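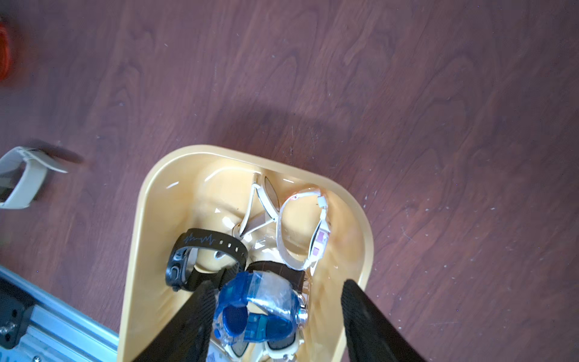

Volodymyr Moroz wrote in to ask why the quote for his sorting cell listed one arm and one gripper and still came to nearly twice what he had planned to spend. He had priced the arm, he said, and assumed the rest was small change.

The rest is where most of the money goes. The steps below are the order we use when we plan a bench cell for picking small mixed goods such as watches, straps, chargers and the like. They work for a first cell in a returns room or repair shop. They will not help much with a full conveyor line.

Step 1. Write down the job before you look at equipment

Use one page. Put down what comes in, what goes out, and where a person still has to touch it. For a tray of mixed watches the page might read: tray arrives full and tangled, one watch is lifted at a time, watch goes to one of 3 bins, anything knotted together goes to a person.

That last line matters to the budget. If the cell must untangle straps, you are paying for a second arm, more software and a lot of setup time. If it may set a knotted pair aside, one arm is enough. Decide this now and keep the page where the supplier can see it.

Step 2. Collect the worst samples you have

Fill a box with 50 real items and send it to every supplier who wants to quote. Include:

Straps that loop and stand up
Soft rubber straps and stiff leather-look ones
Clear cases
Anything still partly wrapped in plastic film
Loose straps with no watch attached
The heaviest and the lightest item you handle

Clear film is the one people forget. It reflects light, and depth cameras often read it badly. If your goods arrive with film on them, the samples must have film on them too. A supplier who tests with clean, unwrapped pieces will give you a pick rate you won't see on your own bench.

Step 3. Choose the gripper first

Buyers tend to pick the arm and then look for something to put on the end. Do it the other way. The gripper decides how much weight the arm has to carry, how much room it needs inside the tray, and whether you need an air line.

For watches we would quote a two-finger electric gripper. Suction does well on flat boxes and poorly on straps. When you compare two-finger models, check these points:

Finger width. Wide fingers hold well but need space between items. In a crowded tray a wide finger pushes down on the neighbors.

Finger surface. A textured, slightly soft pad holds a smooth case with less force. Ask what a replacement set costs and how long it takes to arrive.

Opening. Measure your largest item across its widest side and add clearance on both sides.

Force setting. You want to be able to set it in software. A fixed force that suits a thick sport watch may mark a thin one.

Order a spare set of fingers with the gripper. Put it on the same purchase order so it does not get cut later.

Step 4. Decide on the camera position

A camera fixed above the bench sees the whole tray and doesn't move. A small camera at the wrist sees less, but it sees the item up close just before the fingers shut. For tangled goods we recommend the wrist camera, and both if the money allows.

Two costs come with a wrist camera. The cable has to run down the arm and will wear out, so budget for a second one. The fingers also block part of the view, which means the supplier has to spend time on approach angles. Ask for those hours as a separate line in the quote.

Step 5. Standardize the tray

Trays are the cheapest part of the cell and cause a good share of the trouble. Pick one model and buy enough of it at one time, with spares. Look for sloping sides and rounded corners, so the fingers can get down beside an item that has slid to the edge. Avoid a glossy finish if you can. A shiny inside wall throws highlights into the camera, and you will spend setup hours tuning around them. A matte tray in a plain color that none of your goods share is the safest choice.

Set a fill limit as well. A half-full tray picks faster than a heaped one, and you may find that two shallow trays do the work of a larger robot.

Step 6. Plan the base and the floor

The arm has to stand on something that doesn't shake. Aluminum extrusion is a sensible choice for a first cell, as you can move brackets and rails when the layout changes, and it will change. Price the extrusion, brackets and screws as a kit with a quarter more than the drawing calls for.

If the cell will stand on an existing floor, check that it is level and mark where the base goes. Keep the area beside the tray clear too. Straps fall out, and someone has to be able to reach them with the cell stopped.

Step 7. Build the budget sheet

Use one row per line and do not merge rows. These are the headings on our sheet:

Arm and controller
Gripper, plus spare fingers
Camera, cable, spare cable
Lighting
Trays
Base and brackets
Guarding and stop buttons
Software license, first year and second year
Setup hours
Operator training
Spare parts
Reserve

Lighting is often left blank. We put 3,000 dollars against lighting and guarding together on a small bench cell and adjust when the drawings come in.

Put the second-year software license on the sheet even though you won't pay it yet. On the last three quotes we compared, from Moltanus, Multilik and Coste, the cheapest one in the first year was the most expensive by the end of the second. The license made the difference.

Step 8. Ask for a paid trial

Before signing for the full cell, pay for a 72 hour trial on the supplier's bench with your box of samples. Ask for these results in writing:

Picks per hour from a full tray
Picks per hour from the last few items in a tray
Number of double picks
Number of items marked or scratched
Number of times a person had to step in, and why

The end of the tray is worth a separate figure. Single items lying flat against a wall can be harder to lift than items on top of a pile, and an average hides that.

If a supplier refuses a paid trial, ask whether they will let you visit and watch. Clomik did this for us and we learned most of what we needed in one afternoon.

Step 9. Set the order of payments

A common split is a third with the order, a third when the cell picks from your trays at the supplier's site, and the rest after it has run at yours. Tie the last payment to the trial figures from Step 8. Leave a gap between delivery and the date you expect full output. If the goods peak in November, the cell should be on the floor by late summer.

Back to the quote that started this. The arm came to less than half the total. Setup hours were the next largest line, and most of those were for handling film-wrapped pieces. Volodymyr asked his supplier to price the same cell with the film taken off by hand before the tray is loaded, and is waiting for the new figure.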